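# Unit 2: Handling and Setting Down Soft Fruit

Course handout, June 2019. Prepared by Tanko Akande for the Household Skills certificate. 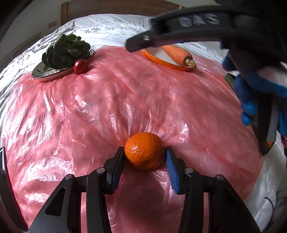

Students should review page 17 of the course reader before the practical session. The exercise concerns the transfer of one piece of citrus to a serving plate without marking the peel.

**Points for study**

- A mandarin has a dimpled peel and bruises under uneven pressure. Hold it from both sides.
- Plastic sheeting protects bedding from juice - but a mounded base allows round fruit to roll.
- Set the plate level before the fruit is moved.

**Assessment**

The practical carries 50 marks. Written notes are due in Room 184 at the start of the next class.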